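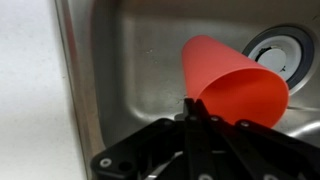
Kylie Doolan to reopen the Ruvmont with a hometown show

Search stories, people, places Go

Mon 4 November

Kylie Doolan is coming home to Seltdale, and if you have been anywhere near the bakery line or the post office this past week you have probably heard that already, along with two or three versions of what she is going to sing.

The singer, who grew up over on Pant Street and left for the city at nineteen with a guitar and her grandmother's good suitcase, will give the first concert at the Ruvmont Theater when its doors open again in May. The old place has been dark since the roof over the balcony was found to be letting in the rain, and a good many people in town (this writer included, who saw a first movie there and cried all the way through it) had begun to wonder whether it would ever open again at all.

Tickets go on sale at 10 in the morning this Saturday at the Ruvmont box office, on the side street, and by phone. They are $30 each, and 200 of them have been set aside for people who live in Seltdale, so bring something with your address on it. The rest will be sold to anyone who wants one, wherever they happen to live.

"I sang in that building when I was in fourth grade and I forgot the second verse," Doolan said by phone from a rehearsal. "My teacher mouthed every word of it to me from the front row. I have played much bigger rooms since then and I have never been as scared as I was that night, so I guess I'd like another try at it."

That teacher was Joyce Rashidi, now retired, and she remembers the evening a little differently. In her telling it was the third verse, and the child did not look scared in the least. "She stopped, she looked at me, she waited, and then she went right on as though the pause had been her own idea," Rashidi said. "I thought then that she'd be all right." She has been promised the same seat in the front row, or as near to it as the new layout allows.
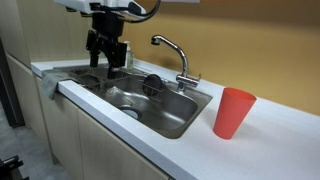
The new layout has been the talk of the town in its own right. The Ruvmont's manager, Duarte Mota, said the theater will hold 1,000 people once the balcony is back in use, a little fewer than before, mainly on account of the seats being wider and the aisles being easier to get down with a cane or a stroller. The red curtain stays, cleaned and mended. So does the painted ceiling, though anyone who knew it under all that cigarette smoke may need a minute to recognize it.

Opening the evening will be Zodevham, the four-piece band that has been playing Friday nights at the Pant Street Grill for longer than most of us can remember. Their fiddle player, Angus Kingi, said they found out when Doolan called the restaurant in the middle of the dinner rush and asked for whoever was nearest the phone. "I had a mouthful of pie," Kingi said. "I said yes before I'd swallowed it, and then I had to go and tell the others what I'd said yes to."

The doors will open early so that people can have a good look around before the music starts, and there will be coffee and cake in the lobby. Parking on the square is free that night, but it will fill up, and those who can walk are kindly asked to do so. The exact date will be printed in this paper as soon as the theater confirms it with Doolan's people.

Reporting by Naomi Chege

Get Seltdale news in your inbox every morning. Enter your email address to sign up. You can unsubscribe at any time.

More recent stories
Pant Street to close overnight for water main repairs
High school marching band invited to state parade
Library adds Sunday hours for the winter
Lost parrot found safe in hardware store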